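Friday, August 16, 2019

My annual resolution to own fewer bins has failed again, this time in August, which at least beats April, when I usually give up.

Some background for those of you who joined after the great shelf post. I believe in bins. I believed in baskets for a while, but baskets have holes, and small screws know it. Then came a drawer system from Daster with dividers you could slide to any width you liked, provided you liked the width they were already stuck at. I still have it. It holds the instructions for the drawer system.

What I've come around to is the plain gray bin. Open top, tall walls, no lid to lose. You put things in, and from across the room it looks like you've put things away. My mother would have called this hiding. I call it a first pass.

The trouble with tall walls is that everything goes to the bottom and stays there. A tray keeps you honest because you have to look at it. A deep bin lets you forget, and I have forgotten in a big way. Last weekend I took on the one under the workbench, labeled MISC in my own handwriting, and found:

- a hinge from the Campbell Street apartment, which I left 16 years ago
- one half of a padlock situation (the key half)
- a receipt for $46 from Worgate Hardware, item described as "PART"
- more picture hooks than I have ever had pictures
- grit

The grit deserves more than a bullet. I don't know where grit comes from in a bin that lives indoors. I vacuumed it, tipped it, vacuumed it again, and there was still a little gray drift in one corner, like a tiny beach nobody would visit.

I've also changed my mind about slanted sides. For years I bought whatever had the biggest opening, and didn't notice that the floor was a good deal smaller than the top. You measure the shelf for the top and then spend your life piling things into the bottom. On the other hand, the slope makes stuff slide toward the middle, where a hand can get at it, and it's easier on the knuckles than a straight wall. I've gone back and forth on this more than a grown person should.

Scratches I no longer care about. I used to line every bin with brown paper, cut to size, corners folded. It looked wonderful for a day. Then the paper bunched up, things crawled under it, and I was digging through two layers of nothing to find a washer. Now the bins go bare and get scuffed, and the paper stays on the table where I can write on it.
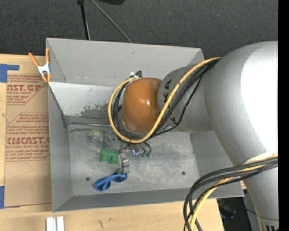
*Gray bin, worn floor, a few things in it. My kind of full.*

Look at how few things are on that floor, and how much floor there is left over. This is the look I'm after. I've set myself a limit of seven items per bin, which held until Tuesday, when I decided that a bag of screws is one item. By that reasoning the whole garage is one item and I can go lie down.

Next on the list is the Jornano crate, which I bought for $50 because it was "heirloom quality." It's currently full of extension cords. I'm going to sort those by length, as soon as I can get any two of them apart.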